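Plilanero, Arbeitskreis Tischmaterial
Ergebnisprotokoll der Sitzung zum Materialsatz Oltach
Von Sirkka Manninen

Teilnehmende: Ritva Hirvonen (Leitung), Jarmo Rautiainen, Joni Salminen, Bình Võ, Sirkka Manninen (Protokoll)
Verteiler: Teilnehmende, Einkauf, Lager Goltholm

TOP 1 Protokoll der letzten Sitzung, Tagesordnung

Das Protokoll wird ohne Änderungen genehmigt. Rautiainen beantragt, die Farbabstimmung vor der Verpackung zu behandeln. Dem wird zugestimmt. Der Punkt Preisliste entfällt, die Unterlagen von Schouten liegen noch nicht vor.

TOP 2 Becher und Würfel, Farbton

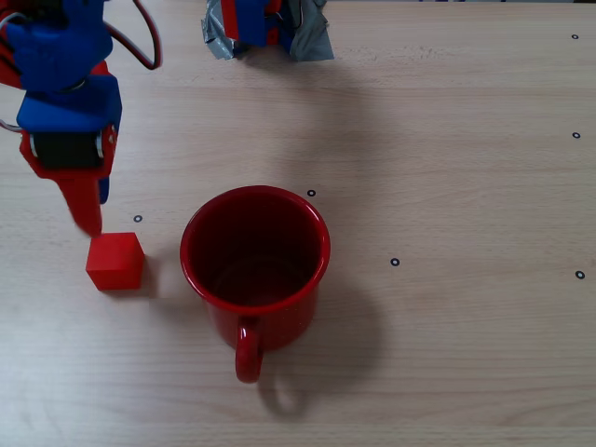

Goltholm, Dienstag, 13. Februar 2018

Hirvonen fasst den Stand zusammen. Becher und Würfel werden bisher beide unter der Bezeichnung »rot« geführt, ohne Angabe des Glanzgrads. Auf dem hellen Holztisch sind beide Teile gut zu erkennen. Der Becher glänzt, der Würfel ist matt. Salminen weist darauf hin, dass die Innenseite des Bechers bei Aufsicht zum Boden hin deutlich dunkler wirkt als die Außenseite. Das ist beim Farbvergleich zu berücksichtigen. Verglichen wird künftig nur die Außenwand, gemessen unterhalb des Randes und nicht auf dem Henkel.

Võ hält eine gemeinsame Farbnummer für beide Teile für nicht durchführbar, solange die Oberflächen verschieden sind. Rautiainen schlägt zwei getrennte Nummern mit eigener Toleranz vor. Ritva Hirvonen möchte die Bezeichnung im Katalog davon unberührt lassen. Dort bleibt es bei »rot«.

Beschluss: Getrennte Farbnummern für Becher und Würfel. Die Glanzangabe wird im Teilestamm ergänzt (Võ). Rückmeldung innerhalb von sieben Tagen.

TOP 3 Übung »Einlegen«

Der Würfel wird vom Tisch aufgenommen, über die Becheröffnung gebracht und abgelegt. Der Becher bleibt dabei stehen. Strittig ist weiterhin, ob die Anleitung eine Ausgangslage des Würfels vorgeben soll. Der bisherige Text nennt nur »neben dem Becher«. Salminen hält das für ausreichend. Manninen bittet um eine Zeichnung, auf der die Seite im Verhältnis zum Henkel festgelegt ist – die Rückfragen aus der letzten Auslieferung betrafen fast ausschließlich diesen Punkt.

Diskutiert wird ferner, ob der Würfel waagerecht eingelegt werden muss. Nach Auffassung der Runde ist eine Schräglage am Rand unkritisch, sofern die Öffnung frei bleibt.

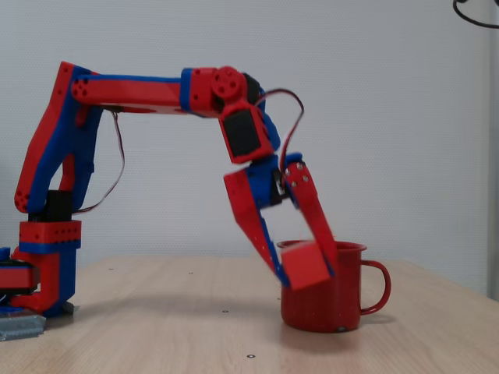
Würfel schräg am Becherrand, teilweise innerhalb der Öffnung.

Rautiainen regt an, den Begriff »fallen lassen« in der Anleitung durch »ablegen« zu ersetzen. Der gerundete Rand des Bechers soll in der Teilezeichnung bemaßt werden, bislang ist nur der Außendurchmesser eingetragen. Die Zeichnung stammt noch aus der ersten Fassung und führt den Henkel als Option. Das ist zu korrigieren, der Henkel gehört fest zum Teil.

Beschluss: Ausgangslage mit Zeichnung, Formulierung »ablegen«, Schräglage zulässig. Textentwurf durch Manninen, Zeichnung durch Salminen.

TOP 4 Tischfläche

Für die Erprobung bleibt es bei einer hellen Holzfläche mit matter Oberfläche. Võ hatte im Vorfeld eine graue Unterlage ins Gespräch gebracht. Dagegen spricht, dass weiche Schatten neben dem Becher auf Grau schlechter zu beurteilen sind und die Vergleichbarkeit mit den älteren Aufnahmen verloren geht. Võ zieht den Vorschlag zurück.

Zur Pflege der Fläche: nebelfeucht abwischen, keine Scheuermittel. Klebeband ist auf der Tischfläche zu vermeiden. Markierungen werden mit Bleistift gesetzt und nach der Sitzung entfernt. Der Reinigungsplan hängt noch in der alten Fassung aus (Rautiainen tauscht ihn aus).

TOP 5 Endlage und Aufbewahrung

Als Endlage gilt: Würfel vollständig im Becher, Becher aufrecht auf dem Tisch. Eine bestimmte Ausrichtung des Würfels wird nicht verlangt. Er darf gekippt und nahe an der Innenwand liegen. Salminen fragt nach einer Einlage für den Becherboden. Die Runde sieht dafür derzeit keinen Bedarf, der Punkt wird bei der Bemusterung erneut aufgerufen.

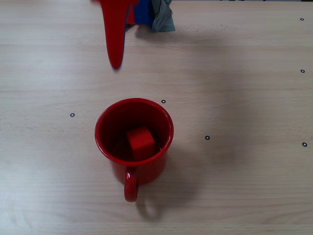

Darf der Würfel zur Lagerung im Becher bleiben?
Für die Lagerung im Regal ist das zulässig, für den Versand wird der Würfel einzeln in Seidenpapier gewickelt und neben den Becher gelegt.

Die Versandregel gilt auch für Rücksendungen an Schouten. Hirvonen bittet darum, den Henkel beim Einpacken zur Längsseite des Kartons zu drehen. Der Karton wird mit zwei Lagen Wellpappe ausgelegt. Rautiainen hält eine Lage für genügend, stellt dies aber bis zur Rückmeldung aus dem Lager zurück.

TOP 6 Bemusterung

Bestellt werden 20 Mustersätze in der Zusammenstellung Becher und Würfel, ohne Einlage. Prüfpunkte sind Standfestigkeit des Bechers, Kanten des Würfels, Oberfläche im Bereich des Henkelansatzes. Abplatzungen und Kratzer werden je Satz im Prüfblatt vermerkt. Sätze mit Mängeln am Rand gehen nicht in die Erprobung.

Die Prüfblätter liegen bisher in zwei Fassungen im Umlauf. Verbindlich ist die Fassung mit dem Feld »Glanz«. Die andere wird eingezogen (Võ).

TOP 7 Verschiedenes

Der Schlüssel zum Musterschrank ist künftig bei Joni Salminen abzuholen. Die Etiketten für das Regal in Goltholm sind nachbestellt – Format unverändert.
Nächste Sitzung im März, Einladung durch Hirvonen. Offene Punkte aus TOP 2 und TOP 3 bitte vorab schriftlich.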